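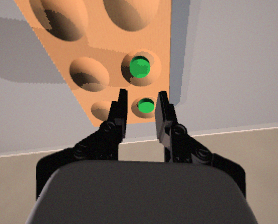

By the Claketti build group | Workshop News | 12th July

Home News Builds Tool Library Join Contact

The peg job is still running in the simulator, and that is where most of our evenings have gone since January. The board has six holes in three rows of two, with the biggest pair at one end and the smallest at the other. Two green pegs are in it at the moment, one in a medium hole and one in a small hole, and the small one sits right in the gap between the fingers.

The small holes are the hard part. With the large ones the arm can be off by a fair bit and nothing bad happens. With the small ones the left finger gets in the way of the view from the wrist, so the program loses sight of the neighboring hole just when it would be useful for lining up. We moved the wrist view back a little and that helped - not as much as we hoped.

We logged 283 runs on the current settings. The bad ones were mostly the same fault, a finger touching the board before it closed on the peg. Slowing the last part of the approach fixed almost 10 of the cases we replayed. It also makes each run longer, and the old Willero desktop was slow to begin with.

The real arm is on the back bench with its base bolted down. The Ibarra motor boards are wired, but one shoulder cable is too short and has to be redone. Please don't power it up until the tag is off the switch.

We still have to cut the real board. The plan is to use the Tulow router with a 16 mm bit for the big holes and to drill the rest. If you have scrap sheet thick enough for deep holes, leave it on the shelf by the door. Paint color doesn't matter to us, but a matte finish does - gloss gave the camera trouble on the last build.

Comments (3)

benchrat: Are you rounding the ends of the real pegs? Even a small bevel makes a big difference.

Claketti build group: Yes, on the lathe. The ones in the simulator are still plain cylinders.

solderpot: I have a longer shoulder cable from my old arm. Will drop it off.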